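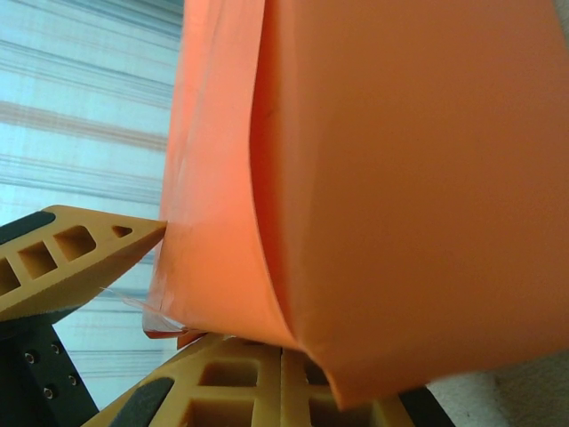 Buying a pair of arms: where the money goes

16 December 2021

Start with the table. Everybody starts with the arms, and so did we at Stetville, and then the arms arrived and there was nothing to bolt them to. Two crates in the corridor. Three weeks of stepping over them.

So. Table first, frame second, arms third. If you run a small packaging shop or a college workshop and you've been given a budget for next year, you can save yourself a bad spring by drawing the bench before you ask for a single quote. Aluminium profile is easy to live with. You can move a rail, add a rail, hang things off it. Mounting plates go straight to the front rail and you can shift them later when the reach turns out wrong. Ours was wrong. Both sides.

Our job was folding and handling soft, flat stuff, sheets that bend when you look at them. One arm can pick up a box. One arm is hopeless with a sheet, the far end just goes where it likes. That was the whole case for a pair, and it doubled more than the price of the arms. Two bases, two grippers, two sets of cable, two wrist cameras. Nearly everything on the order form had a 2 next to it. Check yours. We ordered one spare wrist bracket and felt clever, until we found the left and right weren't the same part.
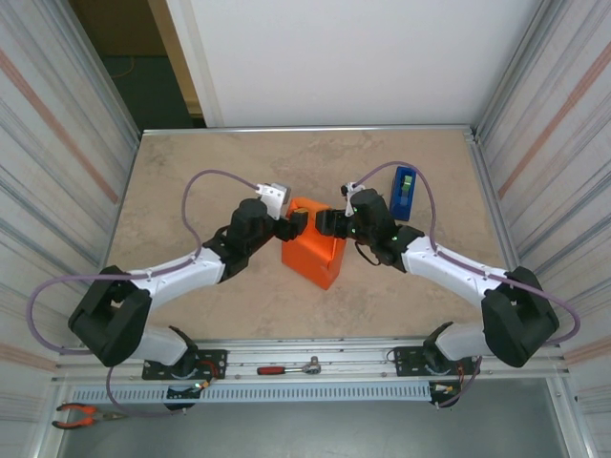 Cable is the line people forget. Measure the run with the arm stretched right out, then add slack for every joint, then add some more. Loops want to be generous. Tight loops pull at the connector and you find out at the worst time, usually with someone important stood behind you. Slotted trunking under the front rail is cheap and worth having on day one. Ties, plenty of ties. A bag of 100 goes quicker than you'd think.

Quotes. We asked three suppliers. Skanex came back first, in June, with a tidy price that left out the grippers altogether. Jemal put everything in, including a training day we didn't want and couldn't get removed. Pullance sent a spreadsheet with the freight on a seperate tab, easy to miss, and we missed it. Read all the tabs. Ask each of them the same four things in the same email: what's in the box, what isn't, who pays carriage, what does a replacement finger cost.

That last one matters. Fingers are a consumable. Treat them like drill bits. Printed ones are fine for soft work and if you've got a printer in the building you can go through a few shapes before settling. Grip pads wear, so put them on their own line in the budget or they'll come out of the tea money. Our first year's fingers, pads and bits of bracket came to £493. Not frightening. But it was £493 we hadn't asked for.

Then the walls. Side panels, back panel, something to stop people leaning in. We left these till last and paid over the odds for quick delivery. Plain white is good for the cameras, less good for fingerprints. 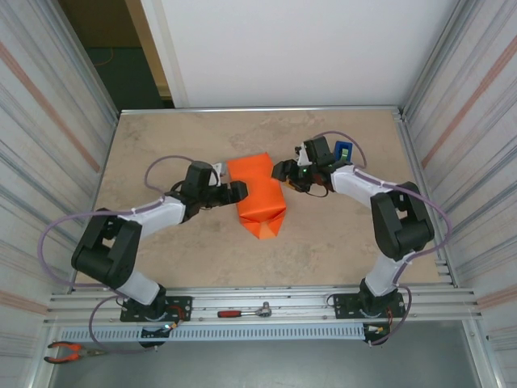
Both arms at the folded orange piece, with the ratchet handy on the front rail.

Hand tools — buy a set that lives at the cell and never leaves. Ratchet, pliers, hex keys. Ours used to wander off to the other end of the building and half a morning went with them.

Now the contingency. We'd put aside £3000 on top of the quoted price and thought it was padding. Gone by the time we had a cell that ran two shifts without somebody fiddling with it. Some went on freight (see above), some on panels, a fair chunk on an electrician for sockets where the bench actually was and not where the drawing said it was.

And staff time, which never shows on a quote. Someone has to set the thing up, teach it, try it, shift a camera, try it again. Put a name against those hours before you sign, and tell their manager. We did it teh other way round.

Order spares with the main order, same carriage charge. Get the lead times in writing. And measure your doorway, the frame comes part built.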